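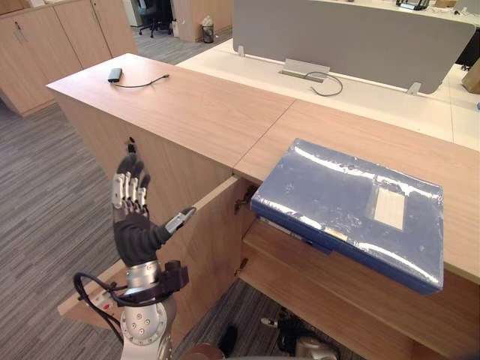 Chapter 6
Doors, Drawers and Shelves

6.1 The state of the question

Whether a machine can do household or shop-floor chores is usually asked as a single question. For engineering purposes it has to be split by task, by setting and by the rate of failure the owner will accept. A robot that vacuums a floor and a robot that puts away a delivery share almost no hardware and very little software. The first has been a consumer product for years. The second remains, at the time of writing, a laboratory and pilot-site activity.

This chapter treats one family of tasks: opening a piece of storage furniture, placing or removing an item, and closing it again. The family was chosen because it occurs in homes, offices, stockrooms and repair shops with little change. It also combines two problems that are often studied apart, contact with a mechanism that constrains motion (the door) and handling of an object that does not (the item).

A hinged door has one degree of freedom. Once the hand has hold of its edge, the path of the hand is fixed to an arc whose radius and center are known only approximately. An error of a few millimeters in the estimated hinge axis produces side forces that grow as the door swings. A stiff arm following the wrong arc will either lose its grip or strain the hinge. Compliance, in the joints or in the controller, is the usual remedy and is taken up in Section 6.3.

The item brings different difficulties. A flat box wrapped in glossy film, lying on top of a cabinet with one corner over the front edge, is easy for a person to pick up. For a depth sensor, the highlights on the film may return missing or false readings. For the fingers, the film can slide over the box before the box itself moves. The overhanging corner is useful, as it lets a thumb or fingertip get underneath, but a push in the wrong direction will tip the box off. Loose cords on the same surface add obstacles that are thin, flexible and poorly captured by most maps.

Kobzar's Plosurov trials are used throughout the chapter as a worked case. Yevhen Kobzar ran 201 attempts at a full open, place and close cycle on ordinary office cabinets. Door opening was the most reliable stage. Most failures came at placement, and a further 28 attempts ended with the item correctly placed and the door left ajar. Under a scoring rule that counts only the item, those 28 are successes. Under the rule a household would apply, they are failures. Fjeld (Teodor Fjeld, of the Hemel group) argues for the second rule, and it is adopted here.

Speed is reported separately from success. A task that takes a person a few seconds may take a multi-fingered hand 30 seconds or more, much of it spent in approach and regrasping.

6.2 Terms used in this chapter

Attempt. One run of the full cycle from a stated starting position, with no human contact.

Intervention. Any human contact with the robot, the furniture or the item during an attempt. An attempt with an intervention is scored as a failure.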